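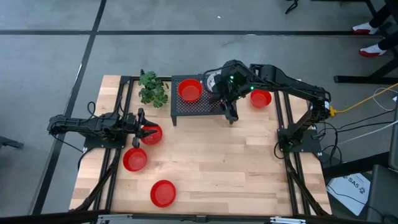 What's the best way to clean plastic mixing bowls that have gone a bit greasy?

Warm water, a good squirt of dish soap and a soft sponge will do it. Leave the soapy water in for ten minutes if the grease is stubborn, and skip the scouring pad, which scratches the plastic and gives the grease more places to hide.

Red Bowls, Pale Wood
Posted 2022-01-24

Hi again! I've been promising a bowl page since October, and Da-eun Kwon has asked me for it so many times that I finally sat down with a pot of coffee and did it. I love a plain red plastic bowl. I've had fancy ceramic ones and I've chipped every one of them (the blue one lasted a week), and I keep drifting back to the cheap kind you can drop, stack and forget about. Click on the picture for the big version.

Bowls on the butcher block
Red on wood, my favorite combination. One bowl gets the little black mesh stand at the back and the rest are down on the tabletop, with one off by itself near the front. I like how the paler and darker strips show up in between them.

About the wood
People ask about butcher block more than they ask about the bowls! Mine at home came from Swanepoel and I oil it whenever it starts looking thirsty. Mineral oil, an old T-shirt, overnight to soak in. I used to use olive oil and please don't do that – it goes sticky and then it smells.

About the red
I went back and forth on color for ages. White stains the minute you look at it with tomato sauce, and clear ones go cloudy. Red hides nearly everything, and you can find it from across the kitchen when you've got flour on your glasses.

About stands
A mesh stand is such a handy thing. It gets a bowl up off the wood and lets air in underneath, so I dry my washed ones on mine, upside down. Khanyisile Steyn puts a potted basil on hers, and now I sort of want a second one for that.

About stacking
Nest them dry. Two damp bowls pushed together will grip like you wouldn't believe, and I've had to run hot water over the outside one to get them apart. A scrap of paper towel in between works too – I keep the ones from the Vumard market bag for this.

The old gallery page passed 2,813 visits over the weekend, so thank you to everybody who stops by and leaves a note. Next page will be wooden spoons, if I can get the good ones back from Da-eun first. Comments are open below, and if you have a bowl you're fond of, tell me what color it is!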